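Raletti 2 demonstration-collection and policy toolkit: review

Reviewed by Natnael Dinsa

Raletti is a software package for recording teleoperated demonstrations and training manipulation policies from them. Version 2 adds what its authors at Brusik call contact-weighted sampling. During training, short windows of each demonstration are drawn more often if the gripper is opening, closing or near a surface. The claim is that a policy needs fewer demonstrations this way, because long transit motions stop dominating the batches. I used it for a month on two kinds of counter work, fixtures and loose cloth, and compared it with uniform sampling on the same data.

Setup

Installation took most of a morning. The recorder expects a head view and a wrist view, and it rejects an episode if the two streams drift apart by more than a set tolerance. The default tolerance is too strict for our network and I raised it. Calibration is documented well for the wrist view and badly for the head view.

The fixture tasks were recorded at a counter with two round wells side by side, each with a steel lid and a black knob near its center. The policy has to bring the gripper over the well it was told to use and stop at a usable height.
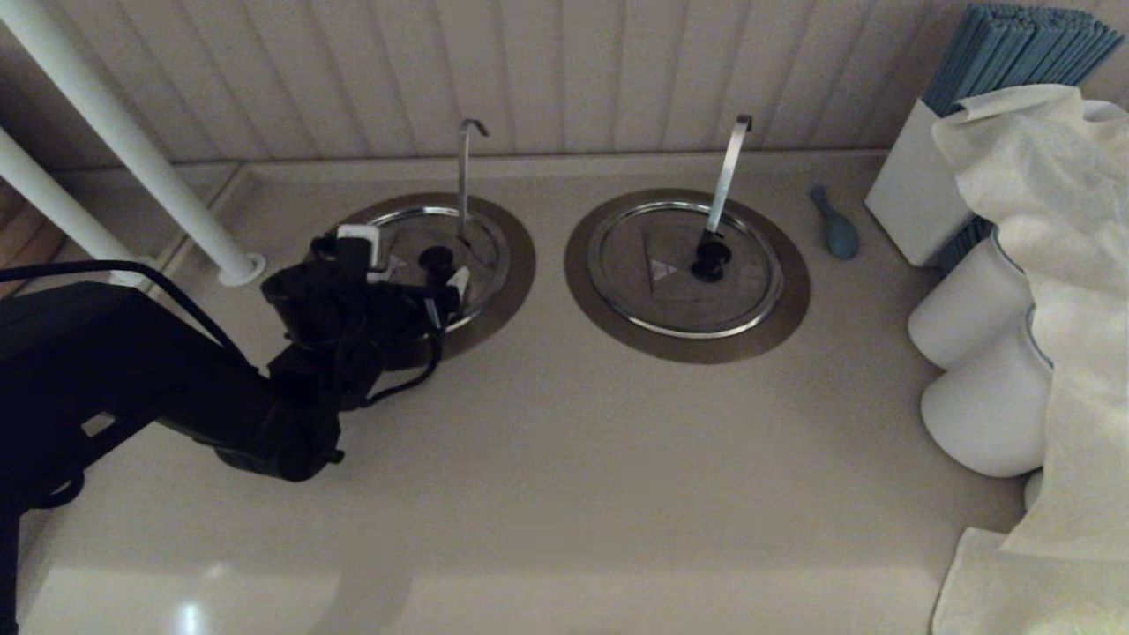

Transit matters more in this group than I expected. Contact-weighted sampling gave good final alignment but a less steady approach, and the arm sometimes paused well short of the target. Lowering the weighting exponent from the default fixed most of it. The manual mentions the exponent once, in a table.

Data and results

Rekha Tomar recorded the demonstrations, 800 in all, split evenly between the two groups. Each policy was trained with four random seeds. On fixtures the two sampling methods finished within the spread of the seeds, and I would not claim a difference. On cloth the weighted policy did better with every seed, and the gap was widest when I trained on a quarter of the data.

Most cloth failures under uniform sampling were of one type: the fingers closed above the fabric and the arm carried on as if it had a grasp. The wrist view carries most of the useful information at that point. A cream cloth on a beige-gray tabletop has little contrast, and the weave and the frayed hem are the main cues for where the fabric begins.

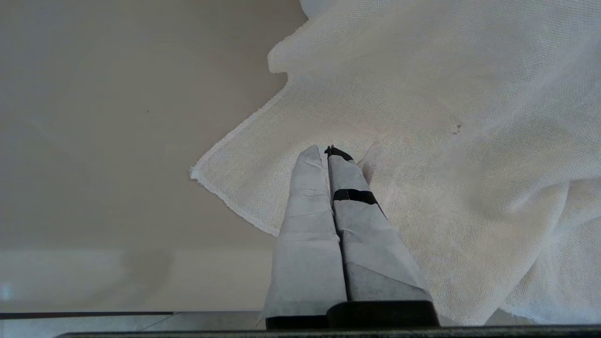

Tools and export

The episode viewer is fast and shows the sampling weight as a strip under the timeline. I found seven mislabeled episodes with it in one sitting. Export to the Fikre format works. Export to Grerner drops the gripper width channel without a warning, so check the files before deleting anything.

Verdict

Worth installing for cloth and other contact-heavy work with small datasets. For reaching and placement, uniform sampling is as good and has one less parameter to tune. I have left it on our training machine with the exponent lowered.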